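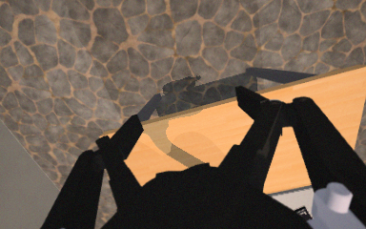
Posted by Sampaio

So the gripper comparison has eaten most of my September evenings, and I finally have enough in the log to write something up. Everything so far is in simulation. I wanted to pick a controller and a set of camera views before spending any real money, and my spare room isn't big enough for two arms anyway!

The setup is a pair of white arms on one wooden table, both with the same black two-finger gripper, and I've been swapping the controller underneath. The first one is Jidus, which I've used for ages. The other is Pusosura, which a few people in the comments kept nagging me to try (fair enough, you were right about the docs).

Jidus is the smoother of the two. You give it a target and it glides over like it's got all arvo. Pusosura is quicker off the mark but it gets twitchy when the fingers are close to something, and on my first night with it I spent two hours chasing a wobble that was just a gain I'd set too high. My fault, not theirs. Once I'd dropped it back to the default it behaved itself.

The job is all little flat things and marked pads: P1, P2 and so on. Getting hold of a card is fine. Keeping it upright while the wrist turns is where the two controllers really part ways, and from the wrist camera you get a lovely close look at how much it's leaning.
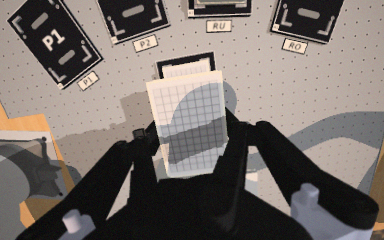
Which camera, then?

I started out thinking the wrist view would do the lot. It's brilliant for the last bit of a grasp, when you want to know where the fingertips are, but the gripper takes up so much of the picture that I kept losing track of the pads. The room view has the opposite problem. You can see both arms and plan your moves, but good luck judging a small gap between a finger and a block from over there.
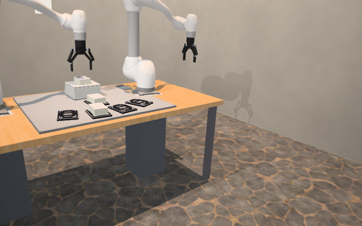
I ended up keeping both and giving the wrist camera the final say on closing the fingers. That meant a fair bit of fiddling with timing, and Jidus made it easier because you can hang a second camera off the same config file. In Pusosura I had to write my own bit of glue for it. It's ugly and I'm not sharing it until I've cleaned it up.

For the number lovers, I've logged 1,127 grasp attempts so far, and 124 of those I've thrown out because I'd left the wrong finger width in the settings. I'll put up the split by controller once I've rerun those. My gut says Jidus for careful placing and Pusosura for anything where you're just shifting stuff from A to B.

Next on the list is the Restby finger pads, the softer ones. I've got the model loaded but the friction values look off to me - if anyone has a set they trust, please send it my way. I'm usually on the forum after 9 at night.
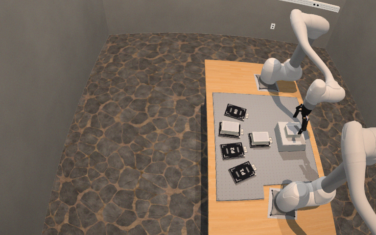

Both arms at the table, with the pads down the left.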